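Die Theke nach dem Essen

Zuletzt aktualisiert: 15.09.2019

Von Ayanda Shabalala

Es gibt in jeder gemeinsam genutzten Küche eine Fläche, auf der sich alles sammelt, und meistens ist es die, die man beim Hereinkommen als Erstes sieht. Bei uns im Gemeinschaftshaus Mokgethi ist es die weiße Theke. Ich bin dort seit vielen Jahren fast täglich, ich habe an dieser Theke Kuchen geschnitten, Streit geschlichtet und einmal eine halbe Nacht lang auf einen Klempner gewartet, und ich glaube, ich darf mir inzwischen eine Meinung über sie erlauben. Meine Meinung ist, dass wir das Aufräumen falsch verstehen. Wir behandeln es wie eine Strafe, die denjenigen trifft, der zuletzt geht.

Im August habe ich angefangen, mir nach dem Mittagessen ein paar Minuten Zeit zu nehmen und einfach hinzuschauen, bevor ich etwas anfasse. Das klingt vielleicht wunderlich. Aber wer sofort loslegt, der schiebt nur zusammen, und zusammengeschoben ist noch lange nicht aufgeräumt. Eine aufgeklappte Essensschachtel zum Beispiel ist ein erstaunlich einladendes Möbelstück. Kaum steht sie offen da, legt jemand seine Stäbchen hinein, ein anderer das zerknüllte Papierchen und ein Dritter irgendein Würfelchen, das mit dem Essen gar nichts zu tun hat. Daneben die Serviette, zur Kugel gedrückt. Und gleich daneben, was mich jedes Mal ein wenig rührt, der Schwamm, gelbgrün und leuchtend, als warte er darauf, dass ihn endlich einer fragt.

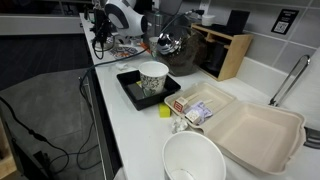

Ruan Engelbrecht meint, man solle in solchen Küchen überhaupt kein Einweggeschirr mehr dulden, dann sei die Sache erledigt: Wer einen richtigen Teller in der Hand habe, der spüle ihn auch ab, und wer ihn nicht abspüle, der esse eben am nächsten Tag aus der hohlen Hand. Pappe sei eine Erlaubnis zum Weggehen.

Ich habe lange über diesen Satz mit der Erlaubnis nachgedacht, und er hat mich nicht losgelassen, obwohl ich ihm nur halb zustimmen kann. Gewiss, Pappe macht leichtsinnig. Aber ich habe auch Küchen mit lauter gutem Porzellan erlebt, in denen sich die Teller im Becken stapelten, bis man den Wasserhahn nicht mehr aufbekam. In Tostusley, wo ich früher gearbeitet habe, gab es schöne schwere Tassen, und jede einzelne hatte einen braunen Ring am Boden. Das Material erzieht niemanden. Was erzieht, ist die Gewohnheit, und die entsteht, glaube ich, aus sehr kleinen Handgriffen, die man den anderen leicht macht.

Mir ist zum Beispiel aufgefallen, dass die Leute Abfall ganz selbstverständlich mitnehmen, Reste aber nicht. Eine leere Schüssel, in der nur noch ein kleiner Fleck klebt, wandert irgendwann in den Eimer. Ein Teller, auf dem noch etwas liegt, und sei es eine Handvoll Müsli mit ein paar Nüssen, bleibt dagegen stehen. Man will ja nichts wegwerfen! Es könnte noch jemand kommen, der Hunger hat, und man selbst könnte es später auch noch essen, und so wird aus Rücksicht und guter Absicht ein Teller, den keiner mehr anrührt. Ich nehme mich da nicht aus. Meine Großmutter hätte jede Nuss einzeln in ein Glas zurückgelegt, und ein bisschen von ihr steckt wohl in mir, wenn ich vor so einem Häufchen stehe und mich nicht entscheiden kann.
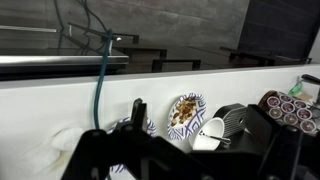 Deshalb plädiere ich für ein Glas mit Schraubdeckel, fest auf der Theke, in das trockene Reste kommen dürfen, solange sie unberührt sind. Es kostet nichts und es nimmt einem die Entscheidung ab. Busisiwe Venter hat mir von einer Küche in Presavthorpe erzählt, in der so ein Glas steht, und dort wird es jeden Freitag – nun ja, fast jeden – beim Kaffee leergegessen.

Und der Kaffee, das ist überhaupt mein zweiter Punkt. Die Ecke mit den Kapseln ist bei uns immer in Ordnung, auch an Tagen, an denen ringsum alles kreuz und quer steht. Warum? Weil jede Kapsel einen Platz hat, den man sieht. Für den Löffel gilt das leider nicht, der steckt dann irgendwo in einem Becher und findet von allein nicht heim. Ich wünsche mir für die übrigen Dinge dasselbe, was wir den Kapseln schon gönnen: für die Löffel einen Krug, für den Schwamm eine Schale am Becken, für die Papiertüten einen Haken.

Wer mag, kann damit schon morgen anfangen. Den Krug bringe ich mit, ich habe zu Hause einen mit abgeschlagenem Henkel, der für Milch nicht mehr taugt.

38 Mal geteilt · 5 Kommentare

Kontakt · Impressum · Nach oben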